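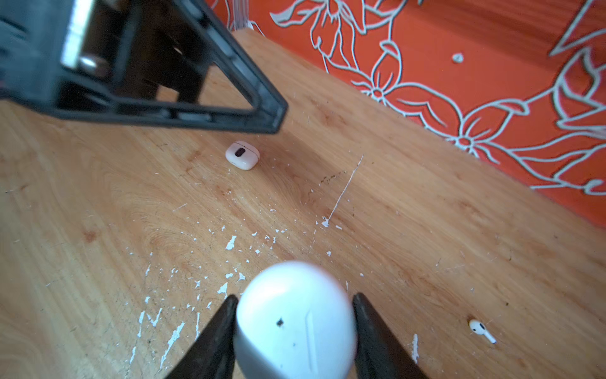
How to clean wireless earbuds and the case they live in

By Ashraful Paul
November 2023

You will need:
A wooden toothpick
Two cotton swabs
A dry, soft toothbrush (retired, please)
A microfiber cloth
A little rubbing alcohol, 70 percent
A lump of reusable putty the size of a pea
A table with nothing on it that you'd mind looking for an earbud under

I put off cleaning mine until my left ear started hearing podcasts through what sounded like a sweater. My first theory was a dying battery. My second was a dying ear. The problem was wax, and I got to keep both.

Step 1. Clear a patch of table. Earbuds roll, and they roll toward heating vents. If you share a house with other earbud owners, do one pair at a time, from start to finish. White cases look alike once they're open and empty, and I have walked out the door with my daughter's buds and her playlist. Neither of us has recovered.

Step 2. Take both buds out and pull off the silicone tips, if yours have them. Tips can go in warm water with a drop of dish soap. Nothing else on this page goes in water.

Step 3. Hold a bud with the speaker grille facing the floor and brush it with the dry toothbrush. Short strokes. Facing down matters, as otherwise you're sweeping the crud deeper into the thing you're trying to hear out of.

Step 4. Press the putty lightly on the grille and lift it straight off. Do it again with a clean side. Don't look at the putty. You will look at the putty.

Step 5. Dampen a cotton swab with alcohol, squeeze it out, and wipe the stem and the outside of the head. Stay off the mesh.

Step 6. Now the case, which has been riding around in a pocket with lint and half a cough drop. Run the toothpick along the seam of the lid, slowly, all the way to the hinge. Use the dry end of the second swab in the two wells where the buds sit, and dab at the little metal contacts at the bottom. If the buds charge only when they feel like it, dirty contacts are my first suspect.

Step 7. Wipe the outside with the cloth. Brown marks usually give up with a touch of alcohol. Try a small spot first if your case has a coating or a sticker you're fond of. 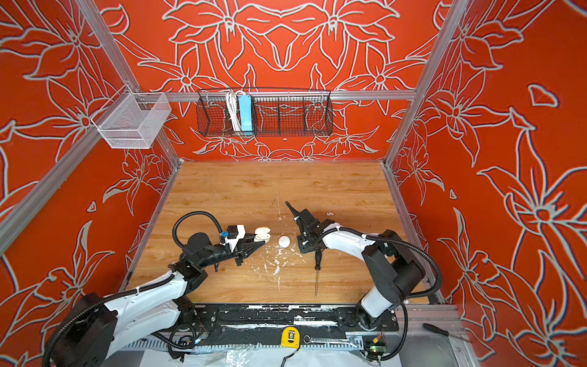

Step 8. Let everything air out for 20 minutes with the lid open. Put the tips back only when they're fully dry. Then charge the case and see if the sweater is gone.

Somewhere to put the cables

A clean case does better if it has a place to go home to. I'm a convert to the hanging wire basket: the charging cable gets coiled and stood on end, the power strip goes in beside it, and the tabletop stays a tabletop. Mesh lets the dust fall through and lets you see what you own. Leave some compartments empty. They won't stay that way.

How often?

Once a month if you wear them daily. I do mine in March and whenever someone asks why I'm shouting.

Can I use compressed air?

I wouldn't. I tried it on an old pair and the right bud has buzzed ever since. It now lives in a drawer with its case, waiting for me to be proved wrong.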